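A month with the Hiltmont hand gripper

18 Nov 2022

I'd been meaning to write this since July, when I first put my name down for the Hiltmont, and then of course the kit sat in its box while I decorated the spare room. Anyway, it's built now and I've grown very fond of it! It's the hand-held sort, two fingers on the end of a handle, and you do the moving yourself while it records what you're up to. I paid 408 pounds with postage, which made me gulp a bit.

Putting it together took most of a Sunday. The booklet is good up to the finger pads and then goes rather quiet, so I ended up reading old threads on the Skillico forum with a cup of tea going cold beside me. 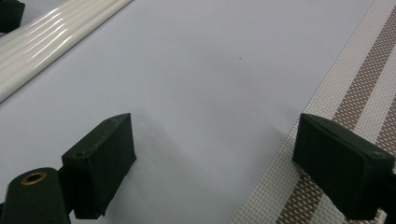 I did look at the Steria kit as well, and it's a lovely thing, but the handle felt too fat for my hand and I'd have been grumbling within ten minutes. The Hiltmont is lighter - my wrist gave out after 23 goes instead of the dozen I'd managed on a friend's older one. Small fiddly things are still a struggle, mind you, and I'd like softer pads. I've sent off for a spare set and will report back when they come.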